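Server Teardown for People With Other Jobs
Speaker notes, Skendside repair evening, 2020-05-14
Slot: second half, after the break

Start without the slides. Ask who has a dead server at home. Wait. Some of them will be looking at their shoes.

Mine came out of the Durkach office when they moved their accounts to somebody else's computer, or the cloud, as the invoice calls it. I paid for it in gas and back pain. It has sat in my hallway ever since, holding up a coat.

Slide 1: Why take one apart

Say that the case is the least interesting part and also the sharpest. Show the scar if asked. Don't show it if not asked (last time).

A server board is a desktop board that went to business school. Same ideas, more of everything, and a higher opinion of itself. If you've put memory in a home computer you already know most of tonight's moves.

Mention the static strap. Clip it on before touching the board. Yes, I've done it without. Yes, I own a board that doesn't work. Let them draw the line between the two.

Slide 2: The order of things

Power cord out first. Hold the power button down for a few seconds afterward, which feels silly and is worth doing. Then the lid, then the air shroud, then memory, then heatsink, then processor. Fans whenever they start to annoy you.

Take a phone picture at every step. You will think you'll remember which cable went where. I have 79 pictures of the Durkach machine and still had a cable left over.

Screws go in an egg carton, one cup per step. Fletance sells a magnetic mat for this at a price I found moving. The egg carton came with eggs.

Slide 3: The socket

Slow down here. This is the part people came for, and the part they break.

With the heatsink off, what you're looking at is the heat spreader, the metal cap on top of the processor. Around it is the retention bracket, and alongside is a thin wire lever that looks like it came off a mousetrap and behaves like it too. The memory slots sit close by, so mind your sleeves.
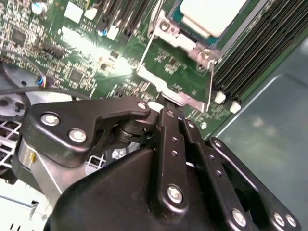 The lever is under tension. Press down, ease it out from under its catch, and let it rise while you keep a finger on it. If you let go it will fly up and everyone in the room will look at you. Pause for the laugh. If there's no laugh, go on to the next bit quickly.

Lift the processor straight up by its edges. Straight up means straight up. On many server boards the pins are in the socket, very fine and very many, and they bend if you so much as sigh at them. Put the plastic cover back on the socket right away. If you threw the cover out, think about what kind of person you've been, then ask at the back table, where there's a jar of them.

Old thermal paste: isopropyl alcohol and a coffee filter. Paper towel leaves fluff. Don't scrape it with a screwdriver. I'm looking at the left side of the room on this one.

Slide 4: Memory

White latches or black, they work the same way. Push the latch outward and the stick pops up by itself. When putting one back, line up the notch before you lean on it. It takes more force than is polite. If it won't go in, turn it around before you press harder.

Fill the slots in the order printed on the label inside the lid. The label will be unreadable. Look up the manual before you start, on a computer that still has its memory in.

Slide 5: What's worth keeping

Keep: memory, processor, fans if they're quiet (they aren't), any screw that looks unusual.
Maybe: power supply, if you have something that fits it. You don't.
Recycle: the board, properly, at the Bangash yard. They close at 6 and they mean it.

Drives get their own talk. If somebody asks, say wipe them first and move on, or we'll be here until 11.

Hands-on

2 people to a board, one working and one holding the flashlight and criticizing. Swap when the lever's been done. Remind them the boards on the tables are already dead, so nothing they do can count against them.

Leave the cheat sheet slide up. Collect the screwdrivers before anyone puts a coat on.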